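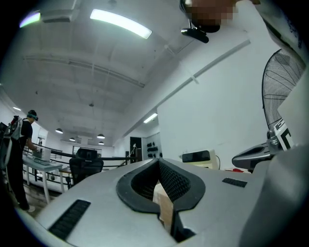 Figure 1. Hand-held gripper during a session, gripper camera view. Jaw and marker tag at right.

Manipulation Project, Handout 2: Recording Sessions
Revised 13/06/2023

Read this before your team's first session. It replaces the February version, which still described the old check-out procedure.

Teams
Work in teams of 2. One person operates the gripper and the other keeps the log. Switch roles halfway through the session. Both names go on the log sheet.

Before recording
Sign out a gripper and write its number at the top of the log. Check that the marker tag is firmly in place and that nothing covers it. Open and close the jaws a few times. If they stick, return the gripper and take another - do not take it apart yourself.
Look at the live view before you start. The jaw tip and the whole tag should both be visible, as in Figure 1. The view is very wide, so ceiling lights, furniture and other people in the room will show up in it. This is fine for our purposes, but try not to point the gripper straight at a light.

During recording
Each take is one attempt at one task from the Dmytriv list. Start with the jaws open and end with them open. Move at a normal pace. If you drop the object, finish the take anyway and mark it D in the log. Failed takes are kept and used in Lab 5.

After recording
Copy the takes to your team folder on Resier and compare the file count with the log. Last term's class turned in 267 takes, and 49 had to be thrown out. Most of those had no log entry, and a few had the tag covered by a sleeve or a finger.

What to turn in
- the log sheet, both pages
- the takes, named by team and take number
- one page on which task gave you the most trouble and what you changed

Grading is out of 20. The log counts for half.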